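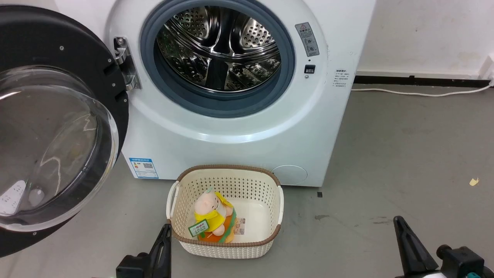 Door open, drum airing out.

So I finally did it. I moved out of the big apartment on Langat Street and into a place the size of a generous closet, and I've been meaning to write about it since June. A few of you emailed to ask if I'd quit the blog. Nope! I was just buried in boxes and then I was buried in not wanting to look at boxes.

The old place was 834 square feet. The new one is 427. I knew those numbers going in, I'd even written them side by side on the back of an envelope, and I still stood in the doorway on the first night with a floor lamp under each arm wondering where I thought they were going to go. (One went to my cousin. The other one is in the bathroom, and I've grown to like it there.)

What surprised me most was which things I missed. I figured it would be the books, because I gave away four shelves of them and made a whole sad ceremony out of it. I've thought about maybe two of those books since. But the enormous soup pot? I think about that pot constantly. I make lentil soup in batches now like I'm running a very slow diner, and every time I'm waiting on the second batch I get mad at myself all over again.

The rule I tried to follow was one box out for every box in, and I stuck to it for nearly a week. After that it was just me on the floor at midnight holding a bag of cords. I have no idea what half of them charge. I kept the ones that looked expensive, so if you've ever lost a fancy gray cable with a square end, I may be able to help.

Laundry has been the big change in routine. At Langat Street I let it pile up for two weeks because there was room for a pile. There is no room for a pile here. A pile here is a roommate. So I do small loads, every other day or so, and I own a lot fewer clothes than I did in the spring, and I can't say I notice the difference except that my favorite sweater is getting worn to death.

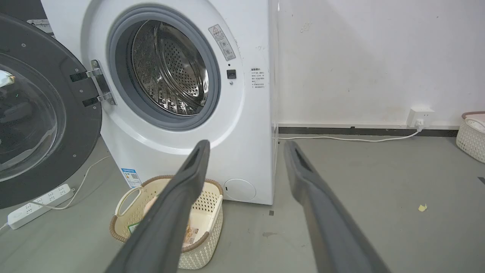 Small loads, more often.

I also got rid of the drying rack with the wobbly leg and bought a flat one that hangs off the back of a door. It's a Wondance, it cost $96, and yes, that's a silly amount of money for some bars. I talked myself into it by selling the exercise bike. It folds up to the thickness of a magazine and I've hung wet jeans on it without any drama. I'd been using the bike as a drying rack anyway, so in a way nothing has changed.

The kitchen is where I've gotten the most wrong. I packed for the kitchen I wished I was getting, with the waffle iron and the good platters, and then there were 2 cabinets. Two! One of them has a pipe in it. I've ended up keeping flour and rice in a suitcase under the bed, which sounds grim, but it rolls out nicely and I've never once run out of rice without knowing it. The platters are at my mother's. She's using them, so I don't think I'm getting them back.

On the plus side, I clean the entire apartment in the time it takes to play one album. The heat comes on and the whole place is warm in minutes. And I'm a short walk from Desa, the little grocery with the good tomatoes, and a slightly longer walk from Endari, the cafe where I'm typing this, so I leave the house more. I used to go whole weekends without seeing the sidewalk.

Would I do it again? Ask me after the holidays, when my sister and her kids want to come stay. I've measured the floor and I can fit an air mattress if I open the closet and put the foot end in among the coats.

Next time I'll post the before and after of the closet, assuming there's an after. Tell me what you got rid of and wish you hadn't.

Posted 10/1/19 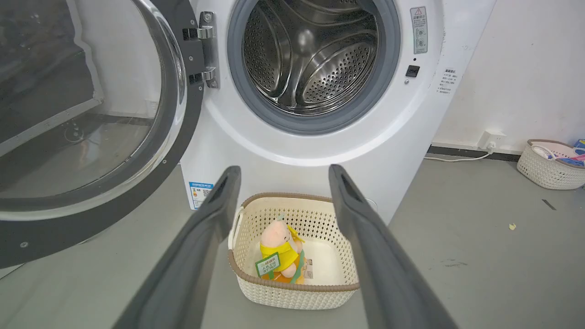 Marmalade64: We went from a house to a one bedroom and the thing I regret is the sewing table. I was so sure I'd never use it, and then both kids needed curtains. Go get your soup pot back! Or buy another one and keep the rice in it, that's what I do with mine, and it frees up the suitcase.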